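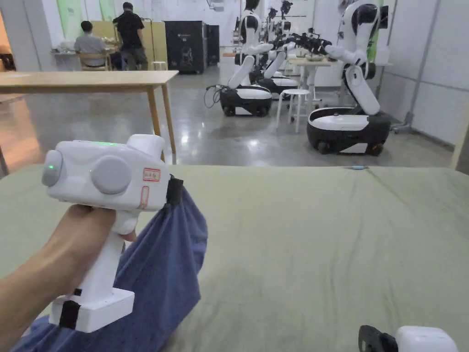
Zelldale Linen Words

README, version 6

Word list of household textile terms. Bedding, towels, table linen, rags, plus the verbs people use on them (fold, wring, shake out, air). Collected from old household manuals, laundry price lists and letters in the Zelldale town archive. Plain text, tab separated.

What's in it

terms.tsv - 700 headwords, one per line
variants.tsv - spellings, over 239 of them, pointing back to a headword
sources.tsv - 32 sources, short codes only, full titles in the archive catalog

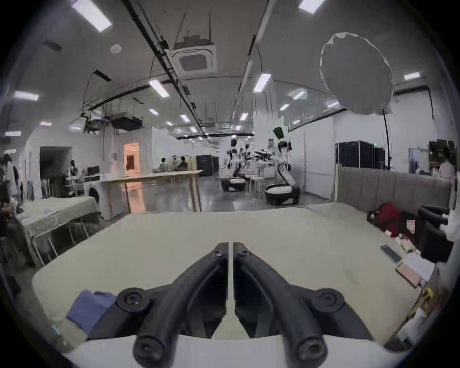 Columns in terms.tsv: headword, part of speech, sense, source code, note. Note is often blank. Blank means blank, not "none".

Encoding is UTF-8. Older copies were not, so if the accents look broken you have an old one, get the new one.

How terms were picked

Had to show up in two sources or more. Exceptions are marked X. Trade names left out. Dialect words kept if the meaning was clear from the sentence, dropped otherwise. The Arkinau price lists use "sheet" for almost anything flat, those entries got split by hand and some splits are probaly wrong.

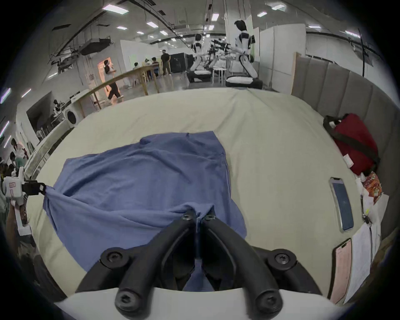 Known problems

- "coverlet" and "counterpane" overlap, not sorted out yet
- Condow letters are hard to read, source codes starting CO need a second look
- "huck" is listed as noun only, should be adjective too
- plural headwords are not consistent
- a few senses got cut at the tab, see the note column

Nyaga import script

Reads all three files and builds one lookup table. Run it from the same folder. Fails without much of a message if variants.tsv has a blank last line, so delete that first.
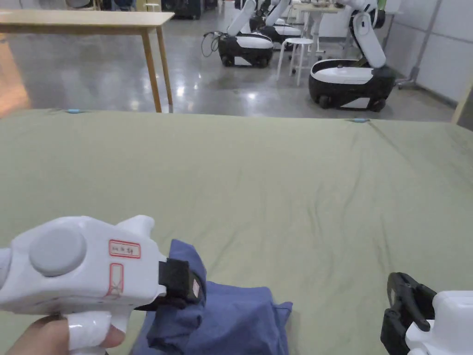 Blue cloth with one fold lifted, green cloth spread on the table.

Changes

6 - added towel terms, fixed source codes for the price lists, removed duplicate "dishclout"
5 - variants moved to there own file

Next one planned for November. Corrections go in the issues list, give the headword and the source code please.

Use: free for any purpose, keep this file with the data.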